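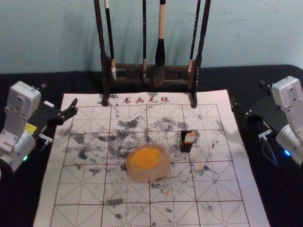 Figure 1. Calligraphy cell with both arms beside the felt mat, grippers at the back corners.

3. Setting up the cell

Our team (Smaranda Buzatu, Karthikeyan Pisharody and me, Ningsih Harahap) took over the two-arm cell in January, and getting it ready became my favorite part of the whole project! We named it Wudetti, and the name stuck.

The mat goes down first, flat on the black cloth, with the brush rack standing on the back of it. We line everything up to the red grid – it makes a great ruler, and the lines still read fine through the old ink stains. The seal holder gets its own grid square, and its position is typed into the setup file.

Next we home the arms one at a time, left then right, and check that the fingers open fully. Karthikeyan wrote a short routine that moves each gripper to a back corner of the mat at 40 percent speed and stops there. If either one is more than 2 mm off, we redo the wrist offset.

Cables took us longer than we expected. The one on the right arm needs enough slack for a full wrist turn, so we run that turn slowly and watch the loop the whole way. Smaranda now checks the connectors every 300 cycles and writes it in the log, and I wipe down the fingers while she does it.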